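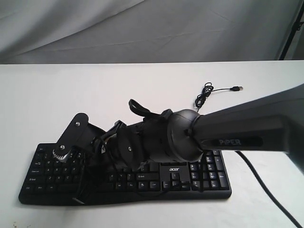

How long does it take to learn to touch type as an adult? Mine took 16 weeks of short daily practice, and I was slower than my old way of typing for the first five of them.

I started in April. I had typed with four fingers for most of my life and got by at the office in Brendden without any trouble. Then my job changed and I was writing up meeting notes all day, and looking down at my hands meant I kept losing my place.

I used a secondhand course book by Nelli Saarela. It is a plain book, mostly rows of letters and then short paragraphs about shipping and farm supplies. I did one page before breakfast and one after supper.

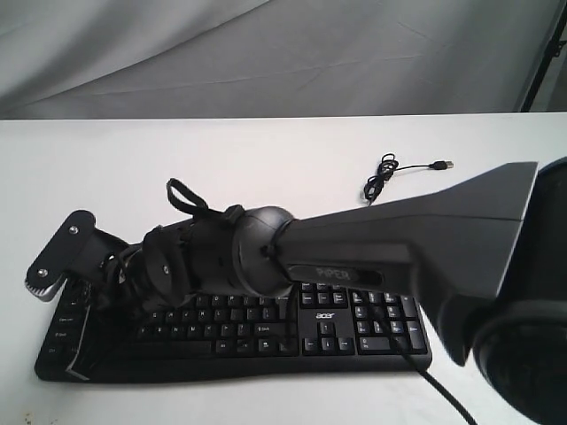
The hard part was leaving the old habit alone during work hours. For a while I practiced properly at home and went back to four fingers at my desk, and I made no progress at all. In week six I quit doing that. My notes were bad for a few days and then they got better.

I tested at 50 words a minute last night, with two mistakes. The book says 60 is a good goal for office work. I would like to get there by winter, but I'm not going to push it. Numbers are still weak and I look down for those every time. The letter B is a problem too. I reach for it with the wrong hand and I have stopped trying to fix that.

My sister in Skurnow wants the book next, so I am mailing it to her when I finish the last chapter.

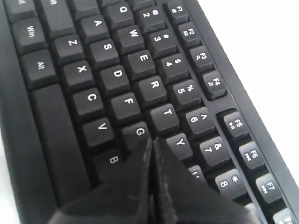 Left Shift, Win and Alt keys, with G and Y farther over.

Recent posts
Taking the bus to Rengifo
Repainting the back steps
What I paid for heat this year
A weekend in Sokley
Soup for a cold week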